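首页 > 日记 > 折腾手眼标定的日子

图像时间戳这件事，我终于认输了

2024年2月16日，星期五
阅读时间：9 分钟

今天又是晚饭没好好吃的一天，泡面泡到一半跑去改代码，回来面已经坨了。先记下来，免得周末一过我又忘了自己是怎么绕进去、又怎么绕出来的。
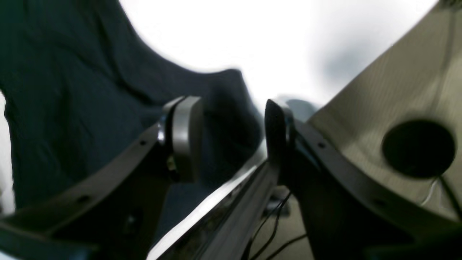

事情得从上周的抓取偏差讲起。Utow 那套规划器跑出来的末端轨迹，在仿真里漂亮得不行，一上真机，接近段总是往一边歪。歪得还不固定，慢速的时候几乎看不出来，速度调到一半以上就开始飘，飘的方向跟运动方向有关系。我当时第一反应是手眼标定又坏了（因为每次出问题我都先怪手眼标定，它已经背了太多锅）。于是我老老实实重标了 6 遍。六种姿态组合，换着花样摆标定板，残差一次比一次好看，真机一次比一次歪。

Rhea Yap 中间过来看了一眼我的屏幕，问我：“你标定的时候机械臂是停着的吧？”

我说当然停着啊，不停怎么标。

她说：“那你抓的时候停着吗？”

然后她就端着杯子走了！走了！留我一个人坐在那儿把这句话嚼了二十来遍。道理太简单了，标定的时候一切静止，时间差多少都无所谓，图像晚到半秒也还是那张图。可是抓取的时候手在动，相机装在手上也在动，我拿“现在的关节角”去配“刚才的图像”，算出来的目标位置自然就偏了。速度越快偏得越多，方向还跟着运动走，跟我看到的现象一模一样。我上周居然在笔记本里写过“偏差似乎与速度正相关”，后面还打了个问号，然后翻页去重标定了。

好吧，那就查时间戳。

我们的感知节点是 Girkar 那个驱动包装出来的，去年 11 月 Finbarr Noonan 接手的时候改过一轮，把原来的同步取图改成了异步队列。改得挺好，帧率稳了，CPU 也下来了。但是时间戳这一行，写的是消息发布时刻，而不是曝光时刻。我翻了提交记录，他还真留了注释：“暂用发布时间，后续替换为硬件时间戳”。后续嘛，大家都懂的。我自己的代码里也有一堆“后续”，就不笑他了。

发消息问他，他秒回，说硬件时间戳他试过，驱动那边给的是相机自己的时钟，跟主机时钟对不上，还会慢慢漂，当时赶着演示就先搁下了。他把当时的半截分支推了上来，名字叫 fin-clock-maybe，maybe 两个字母——呃，五个字母，写得很诚恳。

下午基本就耗在这个 maybe 上了。

先量延迟。我的办法很土：让腕关节走一个慢的正弦摆动，手指不动，相机盯着固定的标定板，一边记关节角，一边记图像里角点的位置，两条曲线都归一化，然后做互相关，看要平移多少才能对齐。第一次跑出来的峰值特别宽，根本看不出尖在哪儿，因为我摆得太慢了，一个周期那么长，错开几十毫秒跟没错开差不多。换成频率扫描的激励，从慢到快，峰就尖起来了。

结果：平均延迟 286 毫秒。

我盯着这个数字看了好久。我原来以为顶多几十毫秒的！后来拆开看，大头根本不在相机，在队列。Finbarr 的异步队列默认深度给得很大，下游的检测网络处理得比相机出图慢，队列一满，拿到的永远是最老的那一帧。等于我一直在看“过去”。而且因为队列总是满的，延迟还特别稳定，稳定到各种抖动监控都没报警。监控那块是我自己写的，我只监控了抖动，没监控绝对值……这一条我得认。

把队列深度改成 1，只留最新帧，旧的直接丢。重新量，延迟降了一大截，剩下的部分主要是曝光加传输加推理，这才是正常该有的样子。

接着弄时钟对齐。Finbarr 的分支里用的是一次性的偏移，启动的时候对一下，之后就不管了。我给它换成滑动窗口，每收到一帧就记一对（相机时钟，主机接收时刻），窗口里拟合一条直线，斜率管漂移，截距管偏移。这里有个小坑：主机接收时刻只会偏晚，绝不会偏早，所以普通最小二乘会被那些迟到的点往上拽。应该贴着下沿拟合。我先偷懒取每一小段里的最小值再拟合，效果已经够用了，凸包那套正经做法先记在待办里（看，又一个“后续”）。

然后是规划这边。光有准确的时间戳还不够，得有人用啊。之前查位姿的那个函数，直接取最新的关节状态，完全无视传进来的时间参数。参数是有的！签名里写得明明白白，函数体里一次都没用到。我翻了一下是谁写的，是我。

改成带缓冲的插值查询：关节状态存一个环形缓冲，给定时间就在前后两个样本之间插值，旋转部分走正运动学之后再算，不在四元数上瞎插。如果请求的时间比缓冲里最老的还老，就抛异常，不许悄悄返回边界值。写到这里的时候我犹豫了一下，真机上抛异常会直接触发减速停，Hayes 那边的现场同事肯定要抱怨。想了想还是抛。宁可停下来挨骂，也别拿着错的位姿去夹东西。

改完第一次上真机，停了。

第二次，又停了。

日志一看，缓冲里是空的。关节状态的订阅在另一个线程，感知节点启动得比它快，第一帧图像到的时候关节状态还没来。加了个等待，等缓冲里攒够一段再放行。第三次就走起来了，接近段直直地下去，没有那个讨厌的侧飘，我在椅子上喊了一声，隔壁有人探头进来看我是不是受伤了。

当然我没敢马上高兴太早，上周我也因为一次成功的抓取高兴过，后来发现是物体摆得刚好在偏差的那一边，负负得正。所以今天挂了个批量测试，速度从慢到快分档，目标位置随机撒，每次都记录接近终点时视觉估计和规划目标之间的差。跑到我写这篇的时候，一共 507 次，高速档的误差分布跟低速档基本重合了。最快那一档尾巴还有点长，我怀疑跟曝光期间的运动模糊有关，时间戳现在取的是曝光开始，照理应该取曝光中点。这个改起来不难，加半个曝光时间就行，但是自动曝光开着的时候曝光时间每帧都变，得从元数据里读，驱动目前没把这个字段透出来。下周一的活儿有了。

还有一件事差点忘了写。调试的时候我想看图像和位姿到底对没对上，光看数字太累，就做了个小工具：把手指模型按插值出来的位姿投影回图像上，画一圈轮廓。结果一开始轮廓怎么动都跟手指贴得死死的，我还以为大功告成，乐了有两分钟。后来反应过来，相机跟手指都装在同一个末端上，相对位置本来就不变，时间戳错到天上去轮廓也是贴着的。这工具对查时间同步毫无用处！！要投影的应该是世界坐标系里固定的东西，比如标定板的边框。换成标定板之后，旧代码下的轮廓在快速摆动时甩得像喝多了一样，新代码就老实多了。

不过那个没用的版本我也没删。它对另外一件事有用：如果哪天轮廓跟手指贴不上了，说明外参变了，比如相机支架松了。顺手做成一个自检，每次开机跑一下，几秒钟的事。

晚上跟 Rhea 讲了延迟的数字，她表情很平静，说她们组以前在 Prirton 那个项目上也碰到过一模一样的队列问题，当时查了快 2 个星期。我说那你怎么不早说。她说：“你一直在讲标定，我以为你真的在查标定。”

……行。

也想了想为什么会在标定上耗那么久。标定有残差可看，每次重标都有一个数字变小，人就觉得在前进。时间同步这边没有现成的数字，得自己先造一把尺子，心里就不太愿意碰。所以今天最值钱的可能是那个互相关脚本，虽然写得乱七八糟，变量名还有 tmp2 和 tmp2_new。明天清理一下放进工具仓库，再写个说明，免得 Finbarr 问我 tmp2_new 是什么的时候我答不上来。

待办随手记：
曝光中点，等驱动透出曝光字段。
下沿拟合换成凸包。
监控加绝对延迟，超了就报。
队列深度写进配置文件，别再藏在构造函数的默认参数里。
给 Finbarr 的分支改个名字再合并，maybe 不能进主线。
买泡面。

批量测试还在跑，我把终端窗口留着，先去洗澡了。

评论 6 · 分享 2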